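4. Première session d'enregistrement

Vous avez monté les deux pinces Ovemard (chapitre 2) et appairé le boîtier de suivi (chapitre 3). Il ne reste plus qu'à saisir des objets, ce que vous savez faire depuis l'âge de six mois. Le manuel consacre tout de même quatre pages à la question.

4.1 Préparer le plan de travail

1. Posez la planche blanche à plat sur le plateau. Elle peut dépasser un peu à l'avant. Elle ne doit pas basculer quand on s'appuie dessus, et on s'appuie toujours dessus.

2. Éteignez les éclairages directs au-dessus de la planche. Un reflet sur une plaque de marqueurs ressemble beaucoup à un marqueur, du moins pour le logiciel.

3. Choisissez 2 objets de nature différente, un rigide et un souple. Évitez pour commencer les verres à pied, les œufs et le téléphone du chef de service.

4. Laissez un espace libre entre les objets, assez large pour y passer les mâchoires ouvertes.

Note — Les câbles sortent par l'arrière des pinces. Laissez-leur du mou le long de l'avant-bras. Un câble tendu fait dériver le poignet, et l'opérateur accusera la pince.

4.2 Prendre la position de départ

5. Saisissez une pince dans chaque main, mâchoires tournées vers le centre de la planche.

6. Orientez les plaques triangulaires blanches vers le haut, points noirs dégagés. Une manche ample suffit à en masquer la moitié.

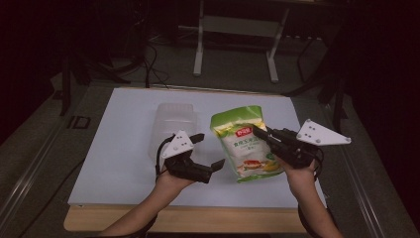
Fig. 4-1. Les deux pinces en place, bac translucide à gauche, sachet à droite.

7. Appuyez sur la pédale. Le voyant du boîtier passe à l'orange, puis au vert. S'il reste orange, relâchez, attendez deux secondes et recommencez. S'il clignote en rouge, voyez 4.4. S'il ne fait rien du tout, vérifiez la prise avant d'appeler.

8. Approchez l'objet lentement, refermez les mâchoires, soulevez, reposez. Relâchez la pédale.

ATTENTION — Ne refermez jamais les mâchoires sur un doigt, y compris pour montrer à un collègue que cela ne fait pas mal. Cela fait mal.

4.3 Emballages souples

Un sachet se prend par la soudure du haut ou par un bord latéral. Par le milieu, il glisse ou il éclate, et le nettoyage des mâchoires (chapitre 7) n'est pas couvert par la garantie.

Réglez l'effort de serrage sur 220 dans le menu Pince. La valeur d'usine est 512. Elle convient aux pièces usinées de notre atelier d'Onholm, beaucoup moins aux biscuits apéritifs.

4.4 Voyant rouge clignotant

Le suivi a perdu l'une des plaques. Dans l'ordre :

— écartez les pinces l'une de l'autre ;
— essuyez les plaques avec un chiffon sec, sans alcool, qui efface les points ;
— relancez l'étalonnage (Menu > Suivi > Étalonner).

Après 6 échecs consécutifs, le boîtier se verrouille. Notez le code affiché et transmettez-le au support Lambrechts, à Ristville. Joignez le fichier journal, que l'on vous réclamera de toute façon.

Révision du 22 mai 2021. Remplace la version de mars, dans laquelle les étapes 5 et 6 étaient inversées.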